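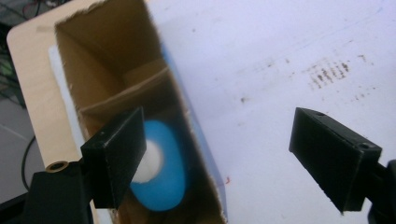
Pladach fingers at the divided box, blue object in one compartment. Task family: box-pick.

Pladach Hand Kit: bench review and sample data

README

Contents
What this is
What you get for the money
Setting it up
The data
Fields
Splits
Known problems
Things we asked Purnero to fix
Should you buy one
License and contact

What this is

Pladach is a hand-held gripper with a camera on it, sold as a kit by Purnero. You hold the handle, squeeze, and pick things up, and the kit records what the camera saw and how far apart the fingers were while you did it. Later a robot is supposed to learn from the result. The product page says "capture skill at the speed of life." The speed of life, in our shop, includes a fair amount of looking for the right screwdriver.

Dedbridge bought one at full price and used it for 6 weeks. This folder holds what we recorded and what we thought. Purnero didn't pay for either. They did answer our emails, and one of their replies is the reason the calibration section is shorter than it was in the first draft.

If you only want the data, skip to "The data." If you only want to know whether to buy the thing, skip to "Should you buy one," and then come back and read "Known problems," which you will wish you had read first.

What you get for the money

The box contains the handle and trigger, two fingers with their mounts, a camera already fitted, a cable, a calibration card, a bag of spare screws and a quick-start sheet. The quick-start sheet is quick in the sense that it stops early.

The fingers are plain black blocks with flat inner faces. We had expected something cleverer. After a few hundred picks we stopped expecting it, as flat blocks turn out fine for boxes, cups, blocks, bottle caps and most of what people leave on a table. They are poor at coins and hopeless at paper. They also pick up scuffs and dust along the edges, which has had no effect on anything except our sense of having bought something new.

The trigger is stiff for the first day or two. Either it loosens or your hand gives up arguing. The weight is fine for short sessions and tiresome for long ones, and we ended up swapping operators every half hour. The handle was shaped by someone with large hands who is right-handed. Two of our four operators are neither.

Setting it up

1. Charge it. A full charge gives about 90 minutes of recording. The product page has a larger number, which may be true if you never record.
2. Put the calibration card flat on the table. If it has been in somebody's back pocket, print another one.
3. Hold the gripper over the card and press the side button. Wait for two beeps. One beep means it failed. Three beeps also mean it failed, in a way Purnero calls "partial success."
4. Open and close the fingers all the way, slowly, five times. The software uses this to work out the finger gap. If you do it fast, it will believe you anyway and every gap reading from then on will be wrong by the same small amount.
5. Record a throwaway pick and watch it back before you start in earnest. We lost a whole morning in November to a setting that had gone back to its default overnight.

Recalibrate after any bump. Recalibrate after changing fingers. The quick-start sheet says once a week is plenty. See "Known problems."

The data

2,303 episodes across 10 tasks. An episode starts when the operator presses record and ends when they press it again, with the dead time at both ends trimmed by hand. All of it was collected indoors on ordinary work tables, using whatever objects were nearby. We made no attempt to tidy the background. Robots that need a tidy background can find their own employment.

The tasks:

box-pick: take an object out of a cardboard box and put it on the table
box-place: the same thing the other way around
cup-stack: stack cups
cup-unstack: unstack cups, which is harder than it sounds when they stick
block-row: put blocks in a line
cap-off: lift a loose cap off a bottle
sponge-move: carry a sponge from one side of the table to the other
tape-roll: stand a roll of tape on its edge
tool-return: put a hand tool back in its tray
handover: pass an object to another person's hand

The two box tasks are the most useful part of the set. A box with a divider gives you walls on every side, shadows at the bottom, and fingers that block the view of the object at the exact moment you would like to see it. That makes for annoying picks and good training material. We used real shipping boxes with real wear on them, torn rims included, and swapped them out when they got too soft to stand.

The tables have marks on them. We know. They stayed.

Fields

Each episode is a folder with a video file and a plain text log. The log has one row per video frame, and the columns are:

t: seconds from the start of the episode
gap: distance between the finger faces, in millimeters
trigger: how far the trigger is pressed, from 0 to 1
pose: position and rotation of the handle, relative to where it was at t = 0
ok: the tracker's own opinion of how well it is doing

Treat the last one with care. The tracker has a high opinion of itself. We found stretches where the handle appeared to pass through the table with the ok column sitting at its maximum the whole time.

There is also a notes file per session, typed by the operator. Some are detailed. One says "fine." We left them alone.

Splits

Train and test are split by session, so you won't find the same table setup in both. The handover task is test only. There was too little of it to be worth dividing, and two of the sessions were spoiled by people laughing, which moves the camera more than you would think.

Failed picks are kept and labeled "miss" in the notes file. If you want only clean ones, filter them out yourself. We'd suggest keeping them. A model that has never seen a miss has no idea what to do about its first.

Known problems

Drift. Over a long episode the pose wanders. Short episodes are fine. Anything with a lot of blank white tabletop in view is worse, and anything with clutter in the background is better, so our housekeeping has finally been good for something.

Glare. Overhead lights on a pale table will wash out part of the image if the camera's exposure is left on automatic. We fixed ours by hand after the first week. Sessions before that are tagged "auto-exp" in the notes.

Finger gap offset. One operator did step 4 too fast for several sessions running. Those gaps read slightly wide. The affected sessions are listed in a text file called gap_offset, along with the correction. The operator would prefer not to be listed.

The cable. It finds its way into the picture and sometimes around a wrist. Tape helps. So does a second person, if you have one to spare.

Dropped rows. Now and then the log skips a row. The times are still right, so fill the hole however you like.

Things we asked Purnero to fix

Say what one, two and three beeps mean on the sheet that comes in the box. (They've agreed.)
Stop settings going back to default after an update. (They're looking into it.)
Sell a smaller handle. (They thanked us for our feedback.)
Put a real number on the battery life. (They thanked us again, more briefly.)

Should you buy one

If you have a robot arm already and want examples of human picking to feed it, yes, probably. We went from an unopened box to usable recordings in a day and a half, and most of that was our own doing. Compared with steering an arm by remote control, it is quicker, and you drop fewer things on purpose.

If you don't have an arm, this is a costly way to pick up cups.

If you need exact finger positions, to the point where a millimeter matters, wait for the next version. If your work involves thin or floppy things, get different fingers. Purnero sells a soft pair called Toledo, which we have on order and haven't tried.

We are keeping ours. It lives on a hook by the door, next to the charger it is nearly always connected to.

License and contact

Use the recordings for whatever you like, commercial work included. Please credit Dedbridge, and please don't pass on the raw folders with the notes files removed, as the corrections only make sense with them.

Corrections and complaints go to Sigrún Bisgaard, who ran the sessions and trimmed every episode by hand. Include the session name and the episode folder, and if the complaint is about beeps, say how many.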